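Stories > Short fiction > The Pink Chest

The Pink Chest

By half past four the radiator in the end room had begun to knock, and Pavithra Reddy had eaten the last of the ginger biscuits without offering them round, so you may imagine the mood. The club had been at it since lunch. It was May, and everybody with any sense was out on the grass at Dakport, but the heats were close and the pair of arms they called Folo (both of them together, as if they were one animal) still had to learn to tidy up after other people.

The task had sounded so easy when Mrs Iyer read it out. One pink desk organizer, a few small things from a bathroom shelf, and 300 seconds on the clock. Jamshid Hashemi had laughed out loud and said his little sister could do it in ten. Mrs Iyer, who had taught at Ramasamy for longer than the radiator had been knocking, only folded the sheet in half and said that in that case his sister was very welcome to join.

"Wider," said Yufang now, leaning on her elbows with her nose nearly touching the screen. "Open it wider, it's the jar with the blue lid we're after, and you'll have the white bottle over if you come in like that."

"I am wide," said Jamshid. "Any wider and I'll be in the corridor."
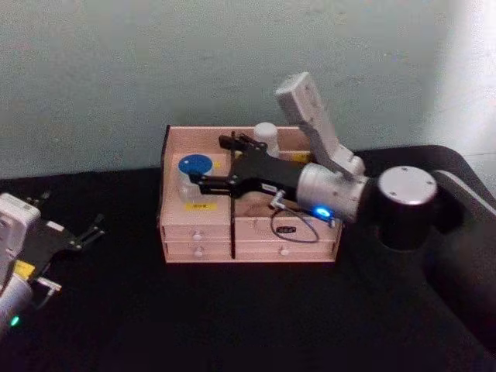
Attempt 626

They numbered every attempt, even the silly ones. Elango Reddy kept the book, in green ink, and he was strict about it, so that the afternoon when his sister had sent both arms up to wave at the head teacher was down there with the rest, between a dull one and another dull one. He wrote the new number now and blew on it, and then he looked up, and found that the others had stopped talking.

"Don't breathe," said Pavithra, which was rich coming from her.

Jamshid's hands had gone quite still on the controls. The blue light shone away on the wrist as it always did, and the little jar with its round lid was there between the black fingers, down by the corner of the chest, as small as anything you might find at the back of your grandmother's cupboard. 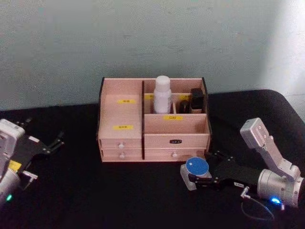 "Clorkarance never got this far," whispered Yufang. Clorkarance was the school across the river, who had won for three years running and had matching jackets, and whose name was not usually spoken before tea.

"We don't know how far they got," said Mrs Iyer from the doorway. She had her coat on and her keys in her hand, and had been meaning to go home for nearly an hour, but she came in all the same and set her bag down by the radiator. "Which drawer did you want it by, Jamshid?"

"The bottom one, Miss. The wide one."

"Then take your time, dear, and tell Elango what you're going to do before you do it."

So he told him, slowly, and Elango wrote it all down in green, and Pavithra went off very quietly to see whether there might be another packet of biscuits in the staff room.

Contact | Copyright Nandini Iyer | Back to top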